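Budgeting for a test kitchen: real sink or mock-up?
Posted in Equipment and Planning

Brotudden
18 Sep 2019

We are planning a small kitchen area for dish handling work with a two-armed robot and I have to turn in a budget by November. The robot is paid for. What I need to price is everything else: counter, double sink, drying rack, dishwasher, flooring and cabling. The layout I have in mind is close to these.

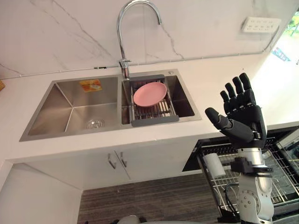
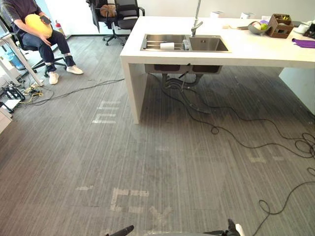
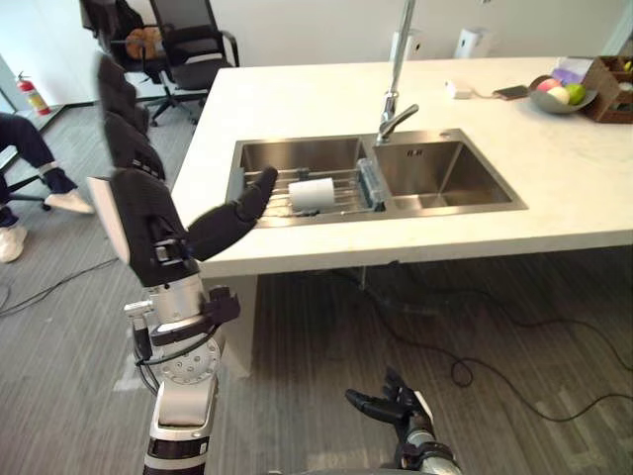
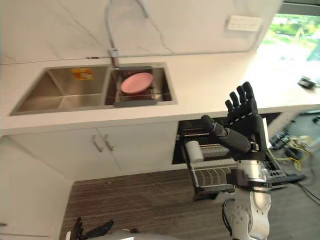 What I'd like to know

1. Is it worth paying for a plumbed sink, or will a dry one do for the first year?
2. Is an island better than a counter against the wall?
3. What do people forget to put in the budget?

I have 700 dollars set aside for the sink and faucet, and the rest is open.

Goodall

Start dry. Picking a plate off a rack or loading a cup doesn't need running water, and you can add the plumbing later if you leave room under the basins. Ask the plumber for the price of both stages on one quote. Ours came to 1,142 for the second stage alone, so get that number before you promise anything.

On the island, it depends on your room. An island lets you work from more than one side, but you have to get power and drains to the middle of the floor. A wall counter is cheaper to hook up. If you can only pay for one, I would take the wall.

Check the counter height against the arm reach before you order cabinets – the maker's drawing is fine for this. Also measure with the dishwasher open. It takes up more floor than you think and the base still has to fit in front of it.

Lastton

buy 2 of every rack and plate you plan to use. they get discontinued and then your old results don't match the new ones. mine were 88 dollars for the whole lot so not a big line

Stakalon

Agree with Goodall on going dry first. Things I missed on my own budget: cable covers for the floor, spare fingers, and a proper power strip near the counter. Cables were the worst of it. I put down nothing for them and ended up ordering covers twice, the second time in a wider size.

Carpet tile is OK if your base has decent wheels. Keep a few spare tiles from the same batch.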